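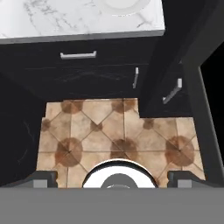
나탈리나 멜리스는 이런 조사를 할 시간에 설거지를 하는 편이 학문에 더 보탬이 되었으리라고 답해 왔다. 우리는 이 의견을 존중하되 따르지는 않았다. 본 절에서는 알티츠 지역에서 회수한 부엌 메모 1,806장의 어휘를 다룬다. 메모란 가족이나 동거인이 조리대 위, 찬장 문, 때로는 상대의 도시락 뚜껑에 남긴 짧은 글을 말하며, 장보기 목록은 제외하였다. 다만 목록 끝에 "제발"이 붙은 것은 논의 끝에 포함시켰다.

3.2 완곡한 명령의 분포

선행 연구는 부엌 메모를 정보 전달의 도구로 보았다. 마르티넬리 말뭉치를 구축한 연구진이 모두 혼자 살았는지는 확인하지 못하였다. 우리 자료에서 순수하게 정보만 전달하는 메모는 76장에 그쳤고, 그중 11장은 뒷면에 항의가 적혀 있었다. 나머지는 대부분 명령이었으며, 명령처럼 보이지 않으려고 상당한 공을 들인 명령이었다.

가장 흔한 형식은 관찰을 가장한 요구이다. "옥수수가 아직 있네"라는 문장은 문법적으로는 평서문이지만, 수신자 가운데 이를 평서문으로 받아들인 사람은 드물었다. 보조사 '은/는'과 부사 '아직', '또', '역시'의 결합은 특히 생산적이어서, "접시는 또 여기 있네"와 같이 주어가 사물인 문장에서도 책임의 소재는 대단히 분명하다.

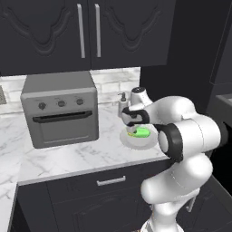

높임법의 사용도 예상과 달랐다. 평소 반말을 쓰는 사이에서 갑자기 '-십시오'가 등장하는 경우, 이를 존중의 표현으로 분류한 채점자는 한 명이었고 그는 이후의 채점에서 스스로 물러났다. 같은 집의 메모를 날짜순으로 배열하면 말끝은 '-아/어'에서 '-아/어요'를 거쳐 '-시기 바랍니다'로 옮겨 가며, 그다음에는 대개 메모가 끊긴다. 쩌우 도안은 이 공백을 화해로 해석하자고 제안하였다. 저자들은 그의 낙관을 각주에 담으려 하였으나 지면이 부족하였다.

음식 이름이 들어간 메모는 따로 살펴볼 만하다. 음식 이름은 단독으로 쓰일 때 해석의 폭이 가장 넓었다. "옥수수"라는 한 단어짜리 메모를 제시하자 응답자들은 먹으라는 권유, 먹지 말라는 경고, 누가 먹었느냐는 추궁의 세 가지로 갈렸다. 느낌표가 붙으면 권유라는 해석이 늘었고, 마침표가 붙으면 추궁 쪽으로 기울었다. 마침표의 이러한 위력은 반다우의 사무실 메모에서도 보고된 바 있다.

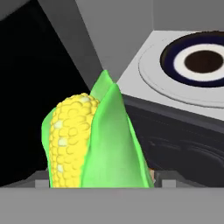
그림 3. 단독 명사 메모 과제의 지시 대상인 옥수수. 노란 알과 초록색 껍질잎이 함께 보인다.

이 과제에는 한계가 있다. 응답자에게는 메모를 쓴 사람의 필체도, 그날 아침의 분위기도 주어지지 않았다. 필체의 기울기와 눌러쓴 정도는 다음 절에서 별도로 분석한다.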